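Metal bin for the kids' blocks, yes or no?

souad_az
Thinking of ditching our canvas tub for a metal bin. The blocks fall out the sides every time somebody drags it. Too loud though?

piyumi.s
LOUD. We had one for two weeks — I moved it to the garage by Wednesday of the second one. Get the Fovar felt one.

nestorm
Disagree, felt holds crumbs forever. Metal wipes clean and it's fine if it gets beat up. Scuffs on the walls, stains on the floor, who cares, still holds blocks.

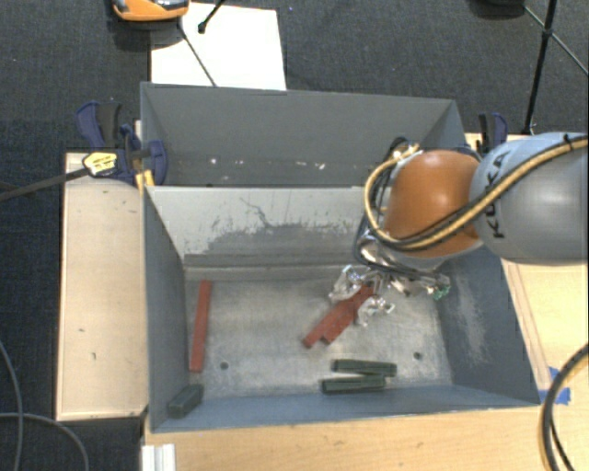 Red blocks in the gray-blue bin, scrapes and all

piyumi.s
Those little holes in the bottom would drive me nuts, crumbs go right through.

nestorm
Good, fewer crumbs in the bin lol

souad_az
OK, going metal, and I'll cut an old bath mat for the bottom. Piyumi, you can say I told you so later.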